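About Us | The Vallesow Reading Room

Hi, I'm Dineo, and I run the Vallesow Reading Room with my friend Valentyna Kravchuk. We talk about freedom, politics and how people who disagree can share a town (and a pot of coffee) without anyone storming out. Well, one person stormed out. He came back the next month and now he picks half our readings.

It started at Valentyna's kitchen table in April, with a library copy of Mill's On Liberty that we kept stealing from each other. She thought he was right about almost everything. I thought he'd never had to share a wall with a drummer. We argued until one in the morning and decided we needed more people! 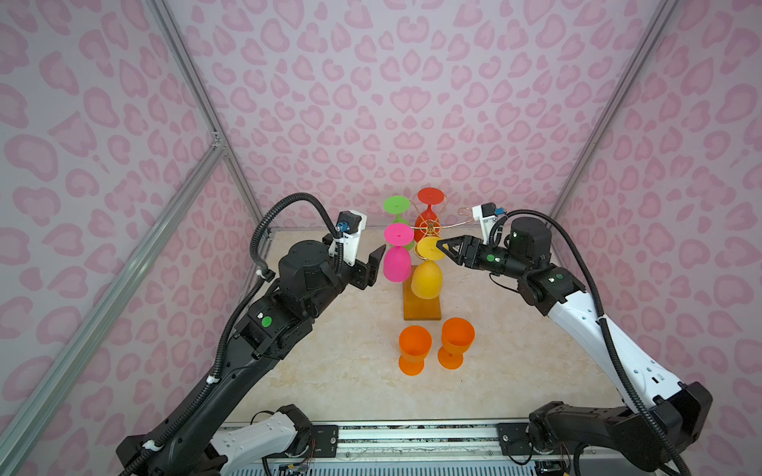

These days we get nearly 20 folks at an evening session, upstairs on Bresta Street. Some are libertarians, some are union people, a few are religious, and plenty would rather not pick a word for it. You don't have to tell us how you vote. We read a short piece out loud, 3 pages at most, and then we go at it for 60 minutes. After that, you can leave or stay and keep arguing, and most people stay.
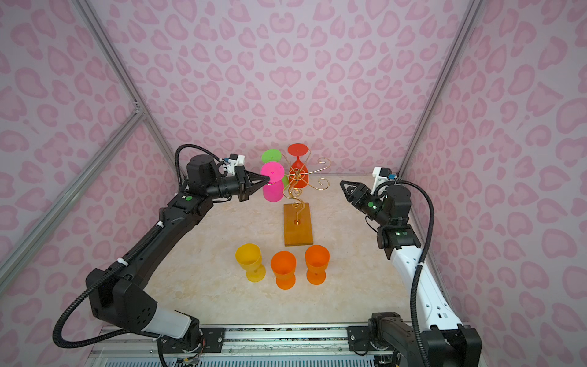 We don't belong to any party and we don't endorse candidates. We've been asked, by both sides, and said no both times. Our rent comes from the $2,000 we raise at the spring book sale plus whatever goes in the jar at the door. If you come once and hate it, fine, you owe us nothing. If you come every time for years and then quit over something Valentyna said about zoning, that's fine too, though I'd want to hear about it first.
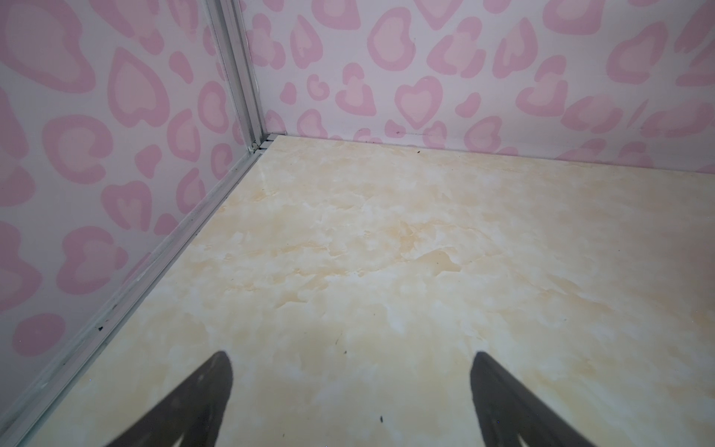 What we're reading now

This season is all about the right to leave: clubs, churches, marriages, countries. When is walking away fair to the people you leave behind? I go back and forth on it, sometimes in the same evening. Valentyna doesn't (she's firmly on the side of the open door) and she has a stack of essays to prove it.
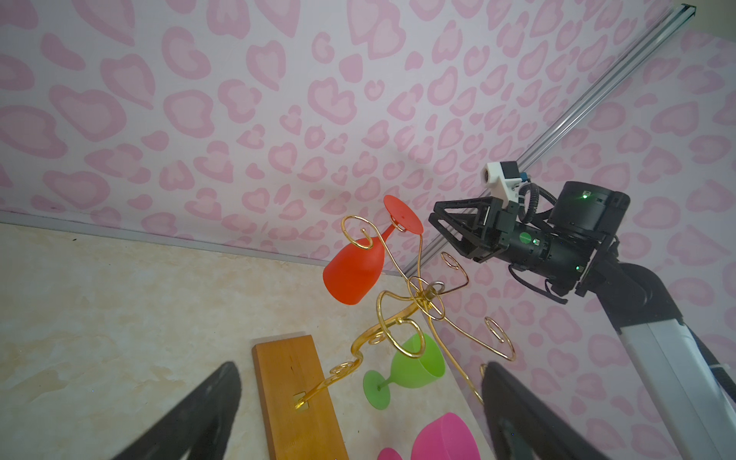

We also put out a little newsletter called Stuketti, which is a word we made up and now can't get rid of. It has the reading list, letters from members and a long-running fight about seat belt laws. Paper copies are at the Naidoo bakery downstairs, next to the register. If you'd like to write something for it, hand it to either of us at a session. We don't edit opinions, but we do fix commas.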